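Trarkine Community Help
Supplies and Storage

Recapping highlighters on a shared worktable

Asked by Horacio Salinas, 19 July 2020

Our department maintains one white table for document marking. Highlighters are frequently left on it without their caps, and staff members are requested to recap them before the table is released to the next group. Gloves are worn at this station. Is there a recommended procedure for matching caps to pastel barrels, and should the clear box remain on the table during the work?

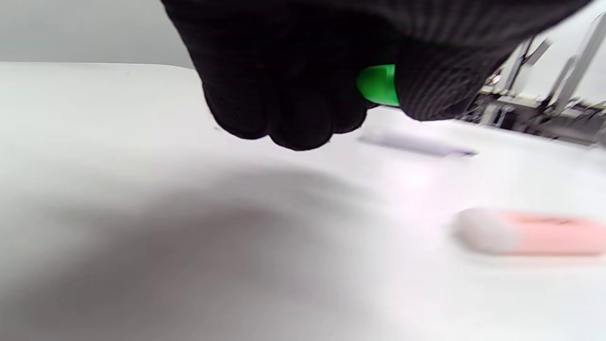 Answer 1
Submitted by Oskari Honkanen

The box may remain, provided that it stands at the back and the markers are laid in front of it or to either side. Please match each cap to the color of the tip. The barrels are considerably paler than the caps, and a lavender barrel is easily paired with the wrong one. Lay the markers flat and place the caps where they can be reached without moving the box.

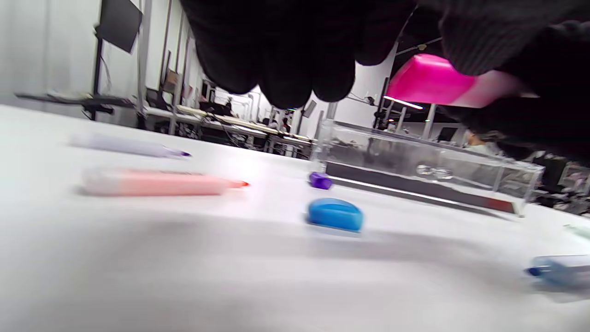

Purple and blue caps beside the clear box, with uncapped markers on the table.

Press each cap until it seats fully. Our office adopted this procedure last August under supply notice 716 and has retained it.

The same procedure applies when more colors are in use. Peach, lavender, pale blue and mint green may be laid out together, as the tips remain distinct from one another.

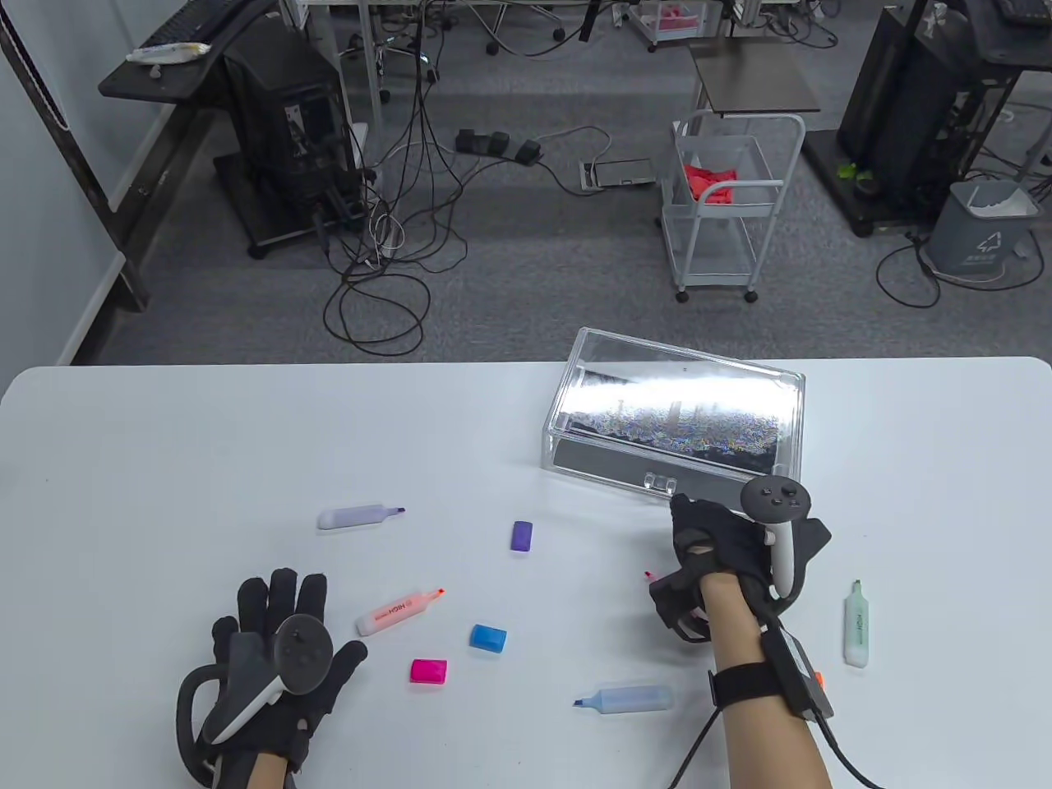 Answer 2
Submitted by a member, Avano branch

We just buy new ones. A carton of 40 is kept in the cabinet.

Answer 3
Submitted by a member, Flolto Records Office

Replacement is not permitted under our purchasing rules. I concur with the first answer, but would add that any cap without a matching marker should be retained until the end of the month.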